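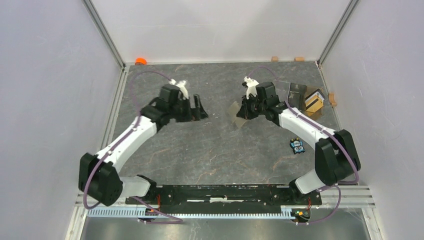
Visit report: Prastico open day, Fultwood site, April 5, 2024

Prastico opened its handling lab to customers and suppliers for one afternoon. We attended to see whether small two-arm cells could take over part of our sample packing. The tour started in goods-in and reached the robot cells after 28 minutes, leaving less time there than we wanted.

The cells are compact. Each has two arms on a common rail at the front, plain light walls on three sides and a flat board as the work surface. The arm links are white, the joint housings black. Cabling is external and looped over the arms, with a good deal of slack. I asked about wear at the wrist and was told the cables are inspected every 1,000 cycles and replaced at 2,000, whatever their condition.

The work on show was the handling of thin plastic sheet and small loose items. Sheet is the harder of the two. It bends under its own weight, and a clear or smoky film gives the vision software little to work with. Prastico quoted a cycle time of roughly 38 seconds for a two-handed pick and transfer. We were given no failure rate, and the staff said one would be published after the next set of trials.

Control software comes from Uchida, under an annual licence. Kaston supplies the rails and will quote for other lengths. Neither had a stand.

Points to follow up:

Failure rate on film, by thickness.
Price of a single cell without the enclosure.
Changeover time between products.
Whether the fingers can be swapped without recalibration.

Parking at Fultwood is limited. Use the lower gate.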